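ok memory card rant, short thread

shot the Undcombe night market Saturday, 658 frames, card died at the car. Dositlow 64 gig, had it maybe a year

recovery software pulled 69. sixty nine!! mostly the test shots of my own shoe

shop quoted me 3000 to try the rest. no thanks

so: two card slots, write to both. I had teh second slot EMPTY the whole time

also format in camera, not on the laptop. and retire cards early, they're cheap

anyway new cards coming tmrw, will report back
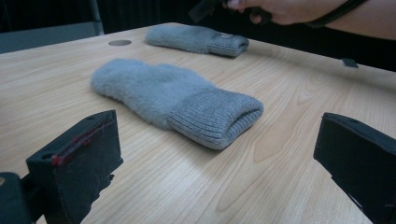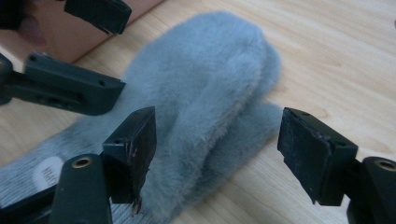 fuzzy mittens, both pics. winter shooting season lol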